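Short thread on bucket counts in hash-partitioned tables, based on moving the parts catalog at Ploltura onto Mak. Mostly notes for whoever has to do the next one.

A partitioned table sends each row to a bucket by hashing a key. The bucket count is set when the table is created. In Mak it can't be changed later without rewriting the whole table, so the number deserves more thought than it usually gets.

The old catalog used 1024 buckets. I could find no record of why. The median bucket held around 200 rows, which means most of the read time went into opening files.
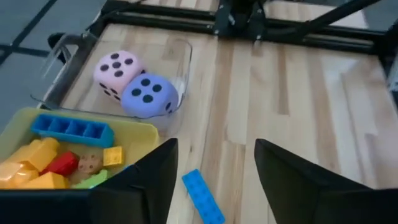

Blue plate on a wooden tabletop.

Small files cost more than they look. Each one carries a header, a footer, an index block and an entry in the manifest. At our row size the overhead was larger than the data in a good share of the buckets.

The obvious fix is fewer buckets. The less obvious problem is the key. We hashed on supplier ID, and suppliers are badly uneven. Cut the count and the large suppliers start landing together.

Check this before you pick a number. Take a sample of real keys, hash them, group by the remainder, and look at the biggest group. The average will look fine in every case and tells you very little.
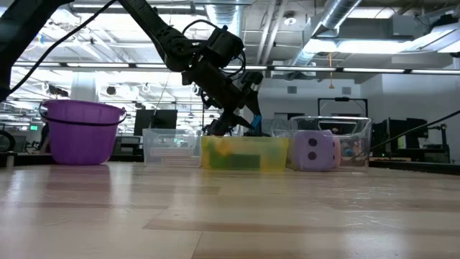
Row of containers, purple bucket at left.

We switched the key to supplier ID plus part ID. Skew mostly went away. The cost is that "all parts for one supplier" now touches every bucket. That query runs in a nightly report, so we accepted it. If it ran on page load I would have kept the old key and lived with the skew.

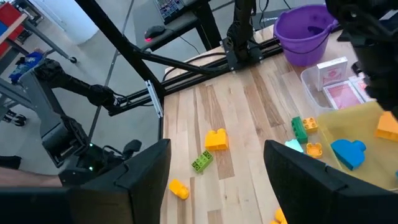

Mellia
Storage engineer, Ploltura

On the rewrite itself: Mak takes a table lock for the final swap and not for the copy. Writes that arrive during the copy go to a side log and are replayed. The side log has no size limit by default. Set one.

The first attempt failed in staging on that point. A bulk import started halfway through the copy and filled the disk. The table was intact but the side log had to be removed by hand. 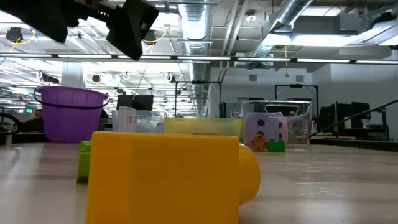 The second attempt used a fixed log limit and paused imports. The lock at the end lasted 5 seconds, within what the Ata gateway will retry without returning an error.

Open question: compaction. Mak merges files inside a bucket but never across buckets, so a wrong count stays wrong. The December release notes mention online splitting by a factor of 2. I haven't tested it, and there is no mention of merging.

Will post the key sampling query tomorrow once I've taken the internal table names out.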